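8 min read

4.2 Sorting Small Objects into Cups

Tidying a kitchen surface is among the chores most often requested in household surveys, and it remains difficult to automate. The Fevska benchmark reduces the chore to its basic steps: find a small object, pick it up, and release it in the correct container. Each policy was given 60 trials, with a limit of 50 seconds per trial. A trial counted as a success only if every cube ended in the cup of its own color. Figure 3 shows the gripper over a red cube, with the cups and the remaining cubes on the same tabletop.

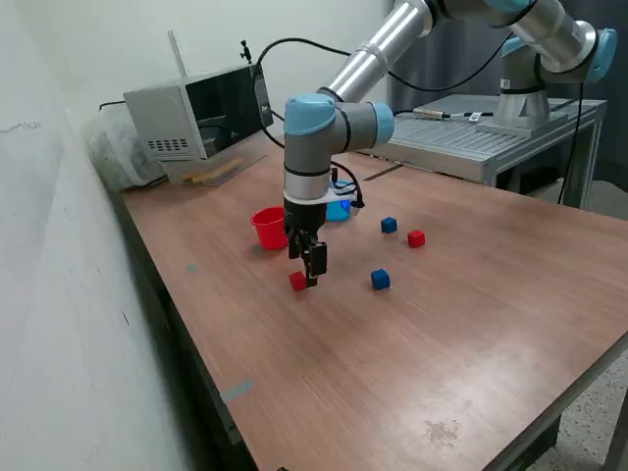
Figure 3. Workspace for the cup-sorting task, with two red cubes, two blue cubes, and one cup of each color. A microwave oven stands at the back of the table.

4.3 Results and Failure Cases

The Omley policy completed more trials than the Kozma baseline, but neither reached the level we would consider acceptable for unattended use in a home. Most failures occurred at release, when a cube struck the rim of a cup and fell back to the table. Color errors were rare, and 8 trials ended when a cup was knocked over. Recovery from a tipped cup was not part of the training data and is left to the Alolance extension described in Section 6.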